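April, late, kitchen table

Long one. Feet hurt. Writing this down before I lose it bc Imtiaz wants the floor rules in shape by the end of the month and all I have is scribbles on the back of a Custis delivery slip.

Spent the morning with the Tunus draft. Whoever wrote section 4 has never stood in a room with six people and grippers going at once. It says "operators shall maintain a clear working envelope." Fine. How wide? In front only? Annapurna Hegde read it out loud twice and we still didn't agree. She wants an arm's length all round, I want it tied to the table you're at. Left it open.

Cables are the bigger thing for me. Power strip under the checkered table, leads running out over the floor, people walking with packs on. My line for the draft – nothing crosses a walkway uncovered, strips go up off the floor. Imtiaz says covers cost money. Told him so does a broken wrist.
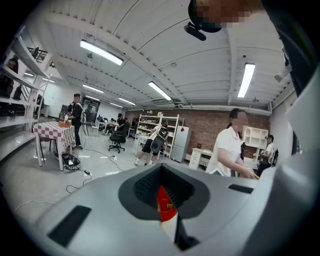 Notes for the draft (afternoon)

- Pack straps snug before you pick up the gripper, both shoulders.
- One person hands over, one person takes. Say "got it" out loud. Annapurna's rule, from her Cordeiro days, I like it.
- Fingers stay out from between the gripper fingers. Sounds dumb, goes in anyway.
- Office chairs pushed in when not in use. They drift.
- Block bin gets refilled the same way each round, poured and not stacked. The Prirnent checklist has this right and ours dosn't.
- Stop at 60 minutes. Swap. No "just one more."

We're at 1,397 rounds logged out of 3,441 and I still can't tell from the log who stopped early and why. Need a column for that. Short codes, nobody writes sentences at 4 pm.
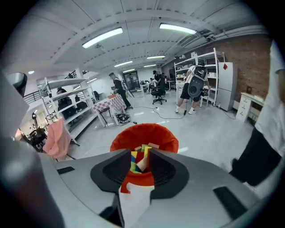 Anyway the column. Imtiaz thinks four codes is plenty – tired, gear, crowded, other. I say "other" will eat everything. We'll try it his way till the next 1,000 and then count the others and I get to be smug or not.

Also still owe Annapurna an answer on whether visitors need the same briefing as operators. I think yes, short version, at the door. She thinks a sign will do. Nobody reads signs, I didn't read the one on the fridge for weeks.

Tomorrow: tape, ask about cable covers again, type up teh handover bit first. Call Mom.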